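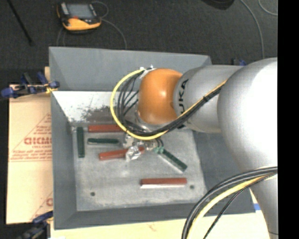
Robot arm with yellow and black cabling over an open grey bin.

Petitions to Council: Frequently Asked Questions

Town of Brisitz, Office of the Town Clerk

These questions and answers cover petitions from residents under the Town's petition bylaw. If your question is about a planning objection, a noise complaint or a parking fine, use the forms on the Services page. Those matters have their own process and a petition will not change the deadline for them.

Who can start a petition?

Any resident of Brisitz aged 18 or over. You do not need to own property or be a Canadian citizen. A business or a community group can support a petition, but one resident has to be named as the lead petitioner. We deal with that person only.

Who can sign?

Anyone who lives in the Town and is 18 or over on the day they sign. People who work here but live elsewhere can't sign. Neither can people who own a cottage or rental property here but have their main home in another municipality.

How many signatures do I need?

It depends on what you are asking for.

To have a matter placed on a council agenda: 407 valid signatures.

To ask council to hold a public meeting on a matter: 1,000 valid signatures.

A petition with fewer than 407 valid signatures is still given to all councillors as correspondence. It will be listed in the agenda package but there will be no debate unless a councillor moves one.

Do signatures have to come from every ward?

No. A petition about a road in Grakemance ward can be signed entirely by people in Grakemance ward. Residents of Calimlim ward can sign it too, even if they never use the road.

What does each page have to include?

The full wording of the petition must be printed at the top of every page that has signatures on it. Signature pages with no wording, or with shortened wording, are set aside and not counted. This is the most common reason a petition falls short.

Each signer must give a printed name, a street address (not a post office box), the date and a signature. Phone number and email are optional.

Can I collect signatures online?

Yes, through the Town's own petition page. We don't accept signatures from other petition websites, as those sites don't collect street addresses in a form we can check. You can run a paper petition and an online one together as long as the wording is identical. If someone signs both, we count them once.

Can I sign for my spouse or my parents?

No. Each person has to sign for themselves. If a person can't sign because of a disability, someone else can write the name and address at their direction. The helper then adds their own name and the word "assisted" beside the line.

Where can I collect signatures?

On public sidewalks, in parks and at private places where the owner has agreed. You can't collect inside Town Hall, at the Starnov Community Centre front desk, or at a polling place while voting is under way. The meeting rooms at Starnov can be booked for petition events at the regular rate.

Door to door collection is allowed and does not need a vendor's licence. Please respect "no soliciting" signs.

How long do I have?

Signatures are good for 11 weeks from the date the clerk's office approves your wording. Anything signed before approval or after the 11 weeks is not counted. There are no extensions, including for postal delays or bad weather.

Why does the wording have to be approved?

We check that the request is something council has the power to do. Council can't change provincial law, hospital services or school boundaries. We also check that the wording does not name a private individual or a Town employee. We don't look at whether the petition is a good idea, and approval does not mean the Town agrees with it.

Wording is usually approved within a week. If we refuse it we will tell you why in writing, and you can send in a new version at no charge.

Is there a fee?

No.

Can I change the wording once I've started?

No. Even a small change means a new petition. Signatures already collected can't be moved over.

How do I hand it in?

Bring the original pages to the clerk's counter at Town Hall by noon on a Tuesday to start the count that week. Photocopies and scans are not accepted. Please number the pages and keep a copy for yourself – we can't return the originals.

How are signatures checked?

Staff compare each name and address with the Town's address records. Where a name can't be matched, the line is marked and the lead petitioner gets a list by page and line number. You have 8 days to send proof that those people live in the Town, such as a utility bill or a lease. You can't use this time to collect new signatures.

Can someone take their name off?

Yes, by writing to the clerk before the petition is handed in. After that the signature stays.

Will my name be made public?

The number of valid signatures and the name of the lead petitioner are public. Addresses, phone numbers and emails are not released. Councillors may look at the signature pages in the clerk's office but can't copy them or use them for campaign mail.

Does council have to do what the petition asks?

No. Council has to put the matter on an agenda and vote on whether to act, refer it to staff or receive it for information. The lead petitioner can speak for five minutes before the vote.

Can I bring a petition during an election period?

You can collect signatures at any time. In an election year, petitions handed in after the start of October are held until the new council's first regular meeting. The count still goes ahead in the meantime.

Can a petition remove a councillor?

No. There is no recall process under the Town's bylaw. Complaints about a councillor's conduct go to the integrity commissioner, whose form is available at the clerk's counter.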